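Drikden scheme to fix draughty homes has little to show so far

Last updated: 11/02/2022

A council-backed scheme that promised to stop draughts in the older houses of Gumdale has reached 51 homes, according to figures put before councillors this week. The target was 2615.

The Drikden Warm Homes plan was launched with a leaflet through every door and a claim that the average household would save money "from the first winter". That winter is now well on its way out. The council has not published a single fuel bill to back the claim up, and when asked for one it sent a copy of the leaflet.

Under the scheme, owners and tenants can have old timber windows repaired and sealed at a reduced price. The work is run by Bansal, a contractor that also carried out the survey on which the scheme was based. The survey found that 3119 homes in the district had windows in poor condition. How it arrived at so exact a number is unclear, as most of the houses were looked at from the pavement.

Councillors were told that delays were down to a shortage of joiners, the price of timber and "a slower than hoped response from residents". The last of these is hard to square with the waiting list, which was closed to new names before Christmas.
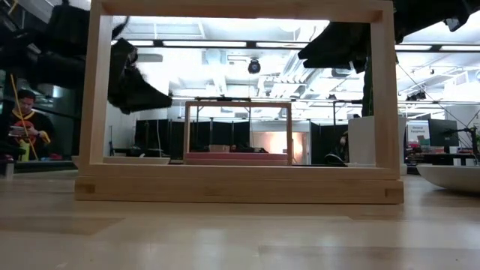
Nazareno Morelli said he had applied on the day the scheme opened and had heard nothing since except a request to fill in the same form again. He had ended up stuffing the gaps in his bedroom window with newspaper, he said, and it had cost him the price of the newspaper.

Bansal said in a statement that it was "fully committed to delivering warmer homes" and that the pace would pick up in March. It did not say by how much. At the present rate the 2615th home would be reached long after the money had run out, and the money is due to run out next year.

There is also the question of whether repair is the best use of the cash. A report by the consultants Cinico, paid for by the council and left off its website, is understood to have warned that sealing windows does little in houses with bare lofts. Lofts are not covered by the scheme. A council spokesman said the report was "one of a range of views" but could not name another.

Homes that have had the work done were meant to get a follow-up visit after 12 weeks to check for damp and see whether rooms were holding their heat. The council would not say how many visits had taken place, only that the results were "encouraging".

Councillors voted to note the figures and will look at the scheme again in the spring. A proposal to reopen the waiting list was put off until then.

Related items
Gumdale bus shelter repairs put back again
Council tax: what the Drikden rise will mean for you
Library hours to be cut under new budget
Residents question cost of market square paving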